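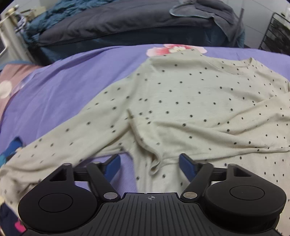

Folding episodes rejected after upload, "tool pose lost" (Brevero hand-held, two units)

Filed under: Data Collection > Hand-held Grippers > Tracking
Status: Open, workaround found

Hi all! I'm collecting clothes-folding episodes with a pair of Brevero grippers, one in each hand, and feeding them into Skirno for cleanup before they go to training. Tops, mostly, laid out on a purple flowered sheet with a few other bits of laundry close by. I have 446 episodes recorded, and the uploader keeps throwing some of them out with "tool pose lost, right unit." Never the left one! I've been poking at it all week and I'm writing down what I tried as I go, so sorry for the length.

What I'm running

Two grippers with the blue finger pads, latest firmware on both. Skirno import on default settings. Each episode starts with the top spread out flat or a bit rumpled and ends when it's folded and let go. The target is 3000 episodes before the first real training run, so you can see why I'd like to stop losing them now.

Log

1. Re-uploaded the failed ones. Same result, same episodes, same timestamps. So the upload itself is fine and the trouble is in the recordings.

2. Swapped hands. I put the right unit in my left hand and changed the assignment in the app. The error stayed with the right hand and didn't follow the unit, which I was pretty happy about — these things are not cheap to replace.

3. Recalibrated both. Took forever, changed nothing. (The calibration page still tells you to press a button that was moved to a menu two versions ago. Somebody please fix that.)

4. Watched the failed episodes back at half speed. This is where I should have started. Almost every dropout comes when I bring the right gripper in low to grab a hem or a sleeve edge, with the fabric filling most of the view. If I then flick my wrist to get a better bite, the track goes. My left hand mostly pins the cloth in place, so it barely moves and never has the problem.

5. Recorded a test batch of 20, going slower on the approach and keeping the wrist quiet until the pads were closed. 16 passed. Much better than before, though I'd still like the other four back.

6. Tried the "low texture" option in the Skirno import settings on those four. Two came through, but with a little jump in the path right at the grasp, and I don't want to teach a model that jump. Left them out. 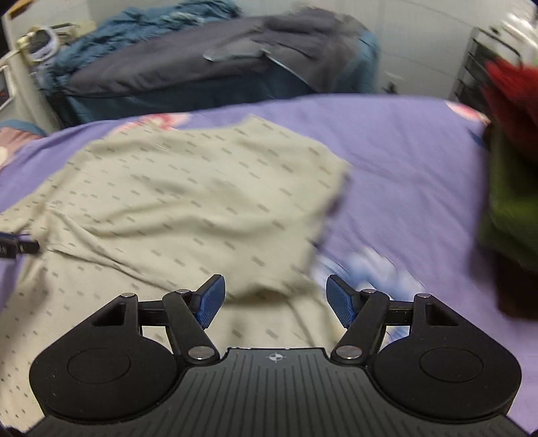

Do both grippers have to be holding fabric for an episode to count?

Either one can be open and empty for as long as you like. Skirno only checks that both tools have a continuous pose from start to finish, and it reads the jaw width as its own signal. An open jaw hovering beside a sleeve is useful data, too, because the model has to learn the approach as well as the grab.

7. Went through the Imance preset that the folks at Ostrowski posted for their towel set. It raises the allowed gap before an episode is rejected. I'm wary of it for this job. Towels are pretty forgiving, but with a top the hem can slide a long way during a gap and then your fingers and your cloth don't agree anymore. Not using it for now.

Where I am now

Slow approach, quiet wrist, default import. I also begin each episode with both grippers held up higher for a second before going in, and my feeling is that it helps the track settle, but I haven't tested that on its own so don't take my word for it.

What I'd still like to know: can I trim a failed episode to just before the dropout and keep the first half as an approach-only example? The export tool lets me do it, but the episode comes out with no end marker and I can't tell if the trainer skips those or chokes on them. Will try a small batch Sunday and post what I get.

7 comments · 12 found this helpful · Share

Related tickets
Right and left units swapped after firmware update
Jaw width reads zero when fully open
How long should a folding episode be?
Skirno import stuck on "checking poses"
Mixing shirts and towels in one training set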